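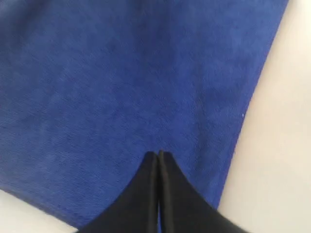
3. Perception and Grasp Planning

3.1 Purpose of the module

The folding task assigned to the Vernell arm depends on a reliable estimate of where the cloth ends and the table begins. The earlier version of the software, written by Omid Hashemi in July, used only the overhead camera. It located the center of a towel well but placed the edges poorly, and most failed pinches in the first test series were traced to that error. The present module adds a second estimate from the wrist camera, computed after the arm has moved close to the fabric.

3.2 Edge detection

Each wrist image is converted to a hue and saturation representation and divided into cloth and background by a threshold set at startup. A blue towel on an off-white surface is a favorable case, and the threshold alone gives a usable outline. The nap of microfiber does cause difficulty. Lighter streaks in the brushed fabric were at first reported as short edges inside the towel, and small bright specks such as lint were reported as holes. Both faults were reduced by a median filter and by a rule that discards any region smaller than a fixed area.

The gripper fingers enter the wrist view from below and cover part of the cloth. Pixels belonging to the fingers are removed with a stored mask before lines are fitted. The mask was drawn by hand for the closed position only. When the fingers are open, the planner does not request an edge estimate.

A straight line is then fitted to each visible border. Where two borders can be extended to meet, the crossing point is passed to the planner as a candidate corner, even if the corner itself is hidden or out of view. Candidates more than 20 mm from the overhead estimate are rejected.

3.3 Planning and control

The planner, named Rimgate, was written by Pejman Talebi and Afshin Shojaei. It runs as a state machine with four states: approach, look, align and pinch. In the look state the arm holds still for 14 images and the median line is kept. In the align state the wrist turns until the closing direction of the fingers is square to the chosen border. Contact with the table is judged from motor current, and downward motion stops at a limit stored in the settings file.

An early fault deserves mention. The look state began before the arm had settled, and the fitted lines drifted between images. A short wait was added – the length is set in the same file – and the drift was no longer observed in the logs.

3.4 Test results

The combined method was run 20 times with the towel placed flat at different angles. The pinch closed on the border in 19 runs. In the remaining run, the border was fitted to the inner side of the hem, where the fabric is darker and denser, and the fingers closed short of the edge. The same series with the overhead camera alone produced 14 successful pinches.

3.5 Limitations and remaining work

All trials used a flat, single towel. Wrinkled cloth has not been tested, and white cloth cannot be separated from the table by the present threshold. Hooman Daneshvar is preparing a texture-based method for these cases. Octavio Olivares will extend the finger mask to partly open positions, using joint readings to select the correct outline. The log viewer and the settings files are stored with the source code in the Clirnwood repository, in the folder for Section 3.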